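Lusumholm recalls its ambassador from Kellis – where does this go?
World Affairs board, started July 2009

harborlight
I've been following this since the January border talks broke down, and I'd love to hear from people who know the region better than I do. For anyone who hasn't kept up, Lusumholm called its ambassador home from Kellis on Friday after the appeals court there upheld the sentences of 34 people arrested at the Lumanlan ferry protests. Kellis then gave the Lusumholm consul 6 days to pack up. Skamiris, which had been playing the patient neighbor to both of them, canceled its trade visit that same evening.

My grandparents left Lumanlan on one of those ferries, so I can't pretend to be neutral, but I do try to read both sides before I get worked up (my wife would tell you I don't always manage it). What strikes me is how quickly everybody acted. The court ruling came out before lunch and by supper you had three governments not speaking to one another.
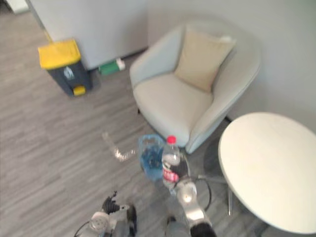
I know an ambassador going home isn't the same thing as closing an embassy. The visa desk is still open, as far as I can tell, and my cousin picked up her papers without any trouble. Still, it feels like a bigger step than the one they took over the fishing boats, and I wonder if either side left itself a way to climb back down.

oldferryman
Good post, and welcome to the board if you're new! I have to disagree with you on one thing, though. I don't think it was quick at all. Lusumholm had been warning about those sentences all spring, and the foreign ministry in Kellis sent back every letter. When you've said a dozen times that you'll do something, sooner or later you have to go and do it, or your word isn't worth much the next time around.

I spent 20 years working the Lumanlan crossing, and I saw plenty of these quarrels blow over. The freight kept moving through all of them. If the freight stops, then I'll worry.

marigold_k
With respect, oldferryman, "the freight kept moving" is cold comfort to the families of those 34 people. A lot of them are dockhands and students who stood on a pier with signs. I have read the court summary (all 237 pages of it, over a very long weekend with a very large pot of coffee) and the evidence against most of them is a list of names from a union hall. Lusumholm was right to bring its ambassador home, and I only wish Skamiris had spoken up sooner.

oldferryman
I take your point and I didn't mean to sound hard about it. I knew some of those dockhands' fathers. I just don't see how having fewer people in the room helps get anyone out of jail.

Since folks were asking in the other thread, what's still in place as of tonight:

The prisoner visits agreement, which runs through the Skamiris mission

The shared rescue channel for boats in the strait
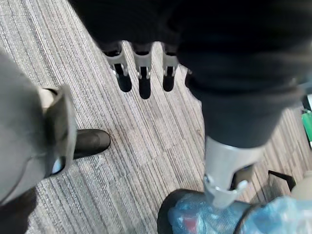

The student exchange, though Kellis says new places are on hold

The ferry timetable, except for the late sailing

pinetop
Does anybody know if the rescue channel is a treaty or just a handshake? I always heard it was a handshake.

harborlight
It was a handshake for years and years, and then they wrote it down after the big storm. I believe either side can leave it with notice, but I'd be very surprised if they did, with so many small boats out this time of year. Thank you for the list, oldferryman, that's a real help to me.

And marigold_k, I'm so glad somebody read the whole summary! I only got as far as the part about the union hall and had to put it down for the night. Would you be willing to post the page numbers on the appeals that are still open? My aunt has been asking, and she doesn't get along with computers, so I print things out for her and we go over them together. 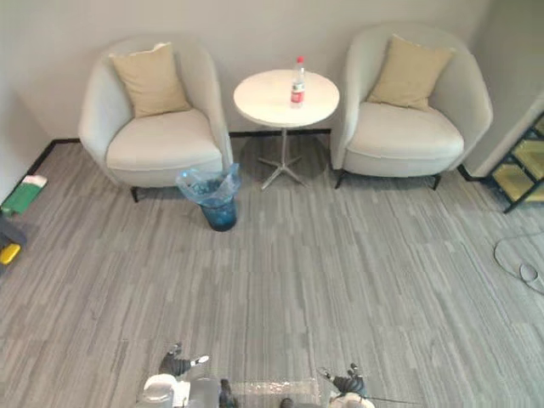
She remembers the last time the consul was sent home, and she says it took a whole winter before anybody would be the first to pick up the telephone. Skamiris finally did it for them. I keep hoping they'll offer again, even with the trade visit off.

marigold_k
Happy to! Give me until tomorrow evening, my notes are all over the kitchen. I'd start your aunt on the second section, it's much easier going than the first.

pinetop
I wouldn't count on Skamiris this time. They have an election coming and the ferry vote goes both ways there.

oldferryman
They had one coming the last time too.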